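## The matte finish pitch, again

A flyer for Wosilar came through most of the doors on Picard Street in January, and several of you have forwarded it to me asking whether it's worth the money. Short version: I don't think so, at least at the price they're asking, and I'd like to see a lot more from them before anybody in Calldale signs.

For those who missed it, Wosilar is a clear coating that Carneck wants to roll onto your counters, cabinet doors, appliance fronts and, if you let them, your bathroom tile. The claim is that it takes any hard surface and makes it "true matte." No glare, no fingerprints, no streaks, and it never needs anything stronger than a damp cloth. The price for a standard kitchen is $515. If you book at the Thursday session it drops to $509, and I leave it to you to decide how much of a hurry six dollars should put you in.

I went to the Thursday session. It was held at the Carneck showroom under soft yellow lamps, which is a fine way to light a restaurant. My kitchen has a ceiling fixture that would suit a parking garage, and so do a lot of the kitchens in our buildings. I asked if we could see the sample boards under the regular lights and was told the regular lights were on a timer.

Glare was the main selling point of the evening, so let's start there. Yes, brushed steel throws overhead light back at you in long pale streaks. Anyone who has had a steel counter knows it. You can put up with it, change the bulb, or put a shade on the fixture. A shade costs less than $515. 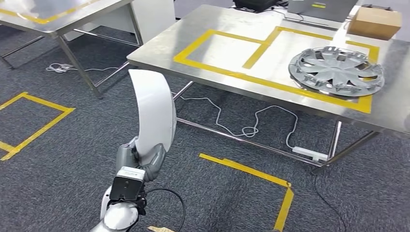 ## What I asked and what I got

I went in with a written list. The answers were thin.

- **How long does it last?** "Years." I asked how many and was handed a brochure. The brochure says "years."
- **What happens when it scratches?** You call them and they come back. The first visit is free if you call within 30 days. After that, there's a fee they wouldn't name.
- **Can it be taken off?** Not by you. They use their own remover, and it isn't sold separately.
- **Is it safe near food?** Once cured, they said. Curing time depends on the weather. I asked for the data sheet and was told it would be mailed. It hasn't come.
- **Has it been used on anything for longer than a year?** The man at the desk said he'd have to check.

None of this proves the stuff is bad. It may be perfectly decent. But I've written up enough of these offers for this newsletter to notice when a company has a firm answer on price and a soft one on everything else.

Minoru Amano, in the corner building, let them coat two cabinet doors last fall as a trial and was kind enough to let me look. The doors are duller than their neighbors, I'll give them that. They also show a cloudy patch beside each handle, where hands go. He says it wipes off and comes back. He's leaving the other doors alone.
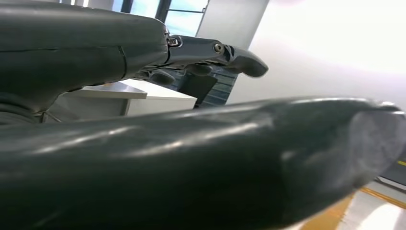 "Matte" is a word with no fixed meaning on a flyer. Paint stores use it for one thing, appliance makers for another, and Carneck apparently for whatever comes out of the can. Very little is flat all the way through. Look at the dark gray parts in the photo: you'd call that surface matte if somebody asked, but it has a slight gloss, and the slimmer section picks up small highlights along its top edge. Curves do that. A coating that looks dead flat on a sample board may look quite different on a rounded cabinet edge or a faucet, and there wasn't one curved sample at the session. I did ask.

## If you're still tempted

Get one door done and no more, and pick one you use every day. Cook next to it. Look at it at night with the ceiling light on, and again in the morning. Get the later visit fee in writing, along with the curing time and what the remover does to whatever is under the coating. If you rent, talk to your landlord before anyone opens a can, given that you can't undo it yourself.

And please don't put down a deposit at a session. The $509 offer was described to me as good for that night only, and then the same offer was printed on the card they gave me to take home.

If the data sheet shows up I'll run the useful parts in the next issue. Anyone who has had the full kitchen done, happy or not, please write in.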